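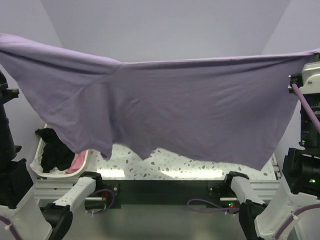
Harpreet Landry wrote:
Still waiting on an answer to the hem question from the last page. If a knit top dries with the side seam rotated forward, do you fold to the seam or fold to the center of the neckline? The two give different rectangles and I have been getting both in the same stack.

sawatzky_st wrote:
Neckline. The seam on a cheap knit is wherever the fabric let it end up. Jersey is cut from a tube or from flat goods that were never squared, and after a few washes the body twists. If you fold to the seam you fold the twist in and the front gets a diagonal ripple.

Viorica Delić wrote:
Disagree in part. Fold to the neckline if it is going on a shelf. If it is going on a hanger, line up the shoulder seams and let the hem do what it wants.
On the purple one at the top of the page: before deciding on any fold I would get it flat. Stretched by the upper corners like that, the cloth hangs in points along the bottom, and you can't read the hem from it. The creases at the upper right all run toward the place where it is pulled tight. That is tension and it tells you nothing about the cut.

Victor Khaemba wrote:
The hang is useful, though. I hold everything up before it goes on the table. It shakes out the sleeve, and you find out whether one side is rolled under. The purple one has a narrow roll along the top edge. If you lay it down as is, the roll gets pressed in.

Viorica Delić wrote:
A roll comes out on the table with one pass of the forearm. Holding a damp knit by two points adds length that you don't get back. I measured this in April on a cotton pullover. Corners only, left hanging overnight, it gained almost the width of my thumb on each side and nothing in the middle.

Victor Khaemba wrote:
Overnight is not two seconds.

Viorica Delić wrote:
Agreed. Two seconds is fine. People don't stop at two seconds.

Amrit Grewal wrote:
Question on surfaces. I fold on a wood table and the cloth drags. Would a hard smooth top like the white terrazzo-patterned one help? I have a remnant of something similar left over from the bathroom and could set it on the dryer.

Harpreet Landry wrote:
It helps with sliding and hurts with staying put. A light synthetic top will creep while you fold the second sleeve. I keep a cotton sheet folded in four on mine for anything slippery and take it off for towels and jeans.
Check the height before you commit. A top laid on a dryer usually ends up too low for me and I feel it in my back by the third load.

brenencombe_lane wrote:
Also check that the remnant overhangs evenly. I set a slab on a dryer with the weight toward the front and it walked during the spin cycle. Rubber shelf liner underneath stopped it.

Amrit Grewal wrote:
Good point on the liner. I will measure the height tonight.

sawatzky_st wrote:
Separate matter. Black, pink and white in one basket. Is that a wash load or a folding load? I would not put the white in with the black even after drying. Black lint on white cotton is a second wash.

Abundio Ayala wrote:
Lint transfers in the dryer and in the washer. In a basket you get very little unless it is packed down and carried up and down stairs. I have used one basket for everything since I moved and have had no complaint about it, aside from one towel.

sawatzky_st wrote:
What happened to the towel?

Abundio Ayala wrote:
It was new and navy. It shed on everything it touched, basket or no basket. That is a towel problem.

Harpreet Landry wrote:
Moderator note: sorting has its own thread, please keep the color arguments there. Basket position is fine here.

Victor Khaemba wrote:
Basket position then. I keep the unfolded basket on the left of the table and stack finished items on the right. Left hand picks, both hands fold, right hand places. If the basket sits on the floor you bend once per item, and with a family load that adds up.
The drawback is that a long garment drapes over the rim while you are straightening it and picks up whatever is on top. Pull the garment clear toward the right before you lower it.

Viorica Delić wrote:
I put the basket behind me on a stool for that reason. The full width of the table stays free. With a large top spread out sleeve to sleeve, a basket on the same surface costs you a third of the room.

Victor Khaemba wrote:
Then you turn around for every piece.

Viorica Delić wrote:
Half a turn. It has not hurt me so far.

brenencombe_lane wrote:
Has anyone used the Trakero folding board for large tops? I have the standard size and the sleeves stick out on both sides – you end up folding them in by hand first and then the board does the easy part.

Abundio Ayala wrote:
I had one. Fine for T-shirts, too narrow for anything oversized. I cut my own from corrugated board and taped the hinges. The Primemier board is wider but the middle panel is stiff and it flips the hem back over itself on thin fabric.

Amrit Grewal wrote:
Do you have the dimensions of the homemade one?

Abundio Ayala wrote:
Sized to my shelf, so they would be wrong for you. Measure the shelf depth and make the center panel a finger narrower than the stack you want. Side panels the same width as the center. Leave a gap at each hinge equal to twice the thickness of the board or it won't close flat.

Harpreet Landry wrote:
For the record, the sequence I settled on for large knit tops, after reading the replies:
Shake once, holding at the shoulders and not at the cuffs.
Lay face down, neckline away from you.
Sweep from the center out to both sides.
Square the body to the neckline and ignore the side seams.
Sleeves in, then the sides, then the hem up in thirds.
I ran more than 200 pieces this way at the clothing swap and the stacks stayed upright in the bins. The V-necks were the exception. They lean.

sawatzky_st wrote:
Fold V-necks in half lengthwise first, with the V to the inside. The lean comes from the missing fabric at the front of the neck.

Viorica Delić wrote:
I would still hang the heavy ones. Thirds on a thick fleece gives you a brick that takes up half a drawer.

Harpreet Landry wrote:
Fleece gets rolled at my house. Will try the lengthwise fold on the V-necks and post the result.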